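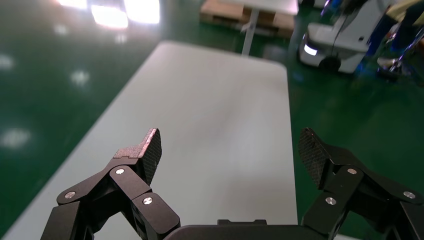 Long white table, green floor.

I swam 60 lengths on Saturday without stopping! If you've read this blog for a while you know that last January I couldn't manage two without hanging on to the gutter and pretending to fix my goggles, so please allow me one exclamation mark. Okay, maybe a few.

The pool is the Bendaldale one, the older of the two in town, with the cold showers and the clock that runs four minutes fast. I joined the adult improvers group there in the spring because the Otgate pool only had classes at lunchtime and I work until five. Best swap I ever made. There are 9 of us on a good evening, split over two lanes, and Bernadette McGrath coaches from the side in a fleece no matter how warm it is in there.

What changed for me was breathing out. That's pretty much the whole secret, and I'm a little embarrassed at how long it took. I was holding my breath with my face in the water, then trying to blow everything out and suck everything in during the half second my mouth was clear. No wonder I was wiped out by the far wall. Bernadette had me stand in the shallow end and hum with my face under, turn, sip some air, hum again. I felt ridiculous for ten minutes and then I swam a length and it was like somebody had let the handbrake off.

The other thing is slowing down my kick. I had always kicked like I was being chased (years of watching sprinters on TV, I guess), and my legs were eating all the air my arms needed. Now I do a lazy little two-beat kick and save the splashing for the last length, when I let myself go wild.

My usual evening session, for anyone who asked:

Four easy lengths, any stroke
Six lengths with a pull buoy, long arms, no hurry
Four lengths of kick with a board, moaning allowed
Twenty lengths freestyle, steady
Four lengths on my back to finish

Sneha Nigam swims in the lane next to mine and does hers with paddles, which I tried once and had sore shoulders until the weekend. I'll come back to those when I'm stronger. For now I'd much rather turn up twice a week feeling good than go all out once and limp around the grocery store.
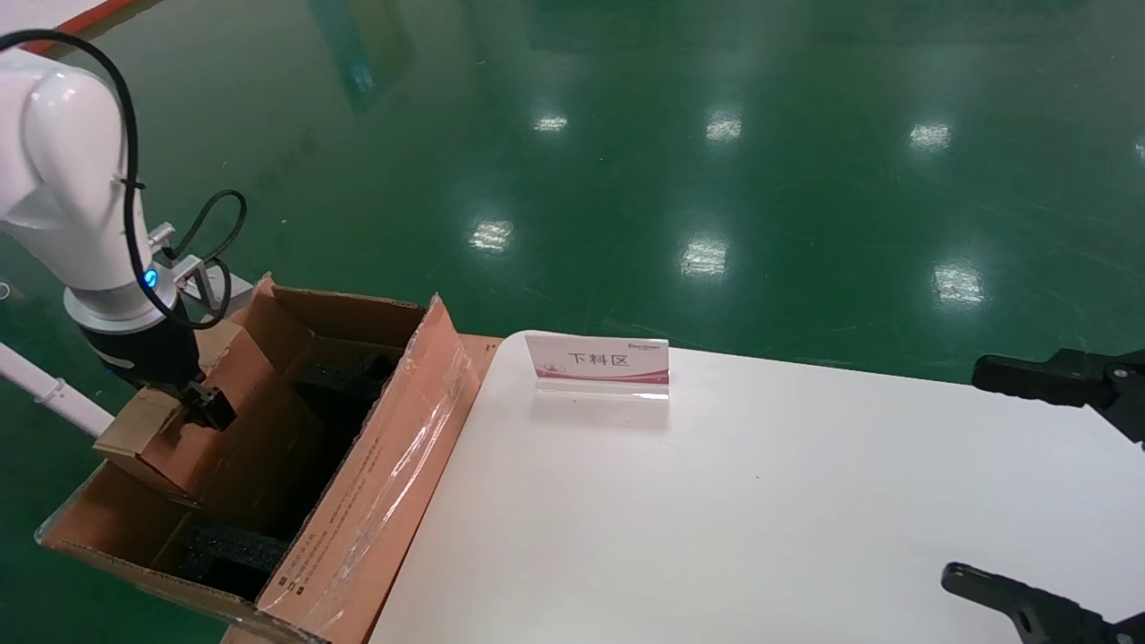
Irfan Jugah wrote under my last post that I should forget counting lengths and swim by time, because counting made him tense up and he always lost track at fourteen anyway. I love this idea and I'm going to try it next week — thirty minutes, no numbers, just keep moving until the fast clock says stop.

I do have a number to chase, though. The group is swimming together at the lake in September, 372 yards from the dock to the buoy line and back, wetsuits optional. It's much shorter than what I did on Saturday, but there's no wall to push off and no black line to follow, and I have never put my face in a lake on purpose. Bernadette is going to teach us sighting first, where you peek forward like an alligator every few strokes. I practiced it on the living room rug last night and I can't wait to do it in water.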